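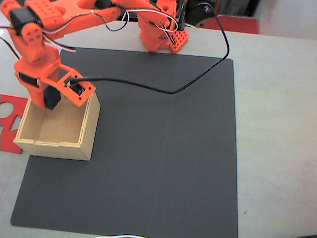 Mevia printed arm, tabletop build

Shelf no. 2798
Location: Trorkbridge shared workshop, long bench
Status: working, with reservations
Looked after by: Yolanda Bermúdez and Kazuhiro Chiba

The Mevia is a small hobby arm that you print yourself and drive with ordinary servos. Ours is orange because that was the filament we had most of. The plan files are sold by Odport, and their product page says the arm can be "assembled in an afternoon by anyone." Printing alone took 109 hours on our machine, and that doesn't include the base plate we did over after the first one lifted at the corners. Assembly was four evenings for two people who had both built things before.

So read what follows as notes from people who paid for the plans and are still deciding whether they like them.

What it's made of

Links, brackets, base and gripper are all printed. Most parts are covered in small round holes. Odport says these save weight and let you bolt on accessories. We have yet to find an accessory worth bolting on, and the holes add a lot of print time. If you're handy with a modeling program, fill some of them in on the upper arm before you slice it.

The servos are black, boxy and easy to replace. They sit in open brackets, so you can get a screwdriver on them without taking the whole arm apart. Credit where it's due, this is the best part of the design.

The wiring is the worst part. The plans show a neat run along the inside of each link, but with real connectors on real wires it doesn't fit, and what you get is loops hanging between the joints. Ours has a long black cable going to the gripper as well. Leave slack in it. We tied it down once and the wrist pulled the plug out at the end of its travel.

What it does

Pick up a small block, carry it, let go over a box. That's the job we built it for and the only one we'll speak for. The sales page mentions soldering, drawing and "light kitchen tasks." Kazuhiro tried drawing. The lines wander.

We work it over a dark gray mat on the light table. The mat has a crease down the middle that no amount of weight has taken out, so set blocks down to one side of it. The target is an open plywood box, finger-jointed and light enough to slide if the gripper bumps the wall. The blocks are from a shape sorter, and the sorter's red board usually ends up on the table next to the box.
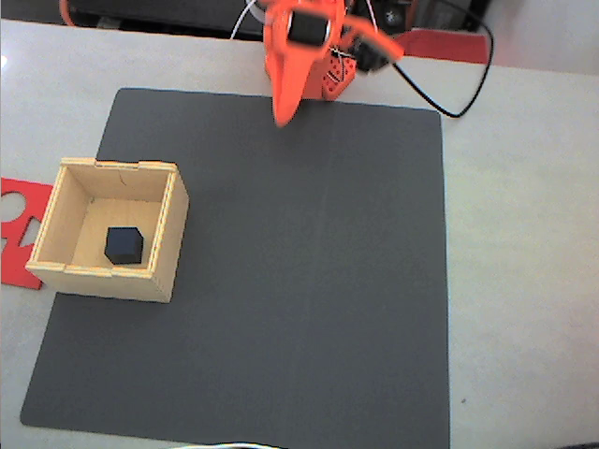

Mevia arm at the back of the mat, dark blue cube in the plywood box.

Pick-and-drop works best with the box well over to the left, where the arm can come down on it from above. Straight out in front at full reach, the elbow sags and the gripper lands short. Odport's support desk told us this was a calibration problem. We calibrated it on a Monday, did it over that same night, and it still sags. Our money is on the elbow bracket flexing — a thicker version is on the list to print.

Before you use it

- Check the base is held down. It will tip itself if it isn't.
- Bring the arm up slowly from rest. The shoulder jumps when power comes on.
- Keep the black cable clear of the mat edge and of your sleeve.
- Feel the wrist servo after ten minutes. If you don't want to keep your finger on it, stop for a while.
- Put the box back where the next person can find it.

Spares

Four servos in the drawer under the bench, with horns and screws. Printed spares for the gripper only. Aníbal Cárdenas has the rest of the orange filament; ask him before ordering more, as the last two spools came in a different shade and a worse temper.

Would we build it again?

Yolanda says yes, with a different elbow. Kazuhiro says he would buy better servos and design the rest himself, but he says this about most things on the bench. If you're thinking of making one at home, print the elbow and the gripper first and bend them in your hands before you commit a whole spool. The plans are cheap. Your evenings may not be.

Last updated: April

Contact: Yolanda Bermúdez, Trorkbridge shared workshop | © Trorkbridge shared workshop | Back to top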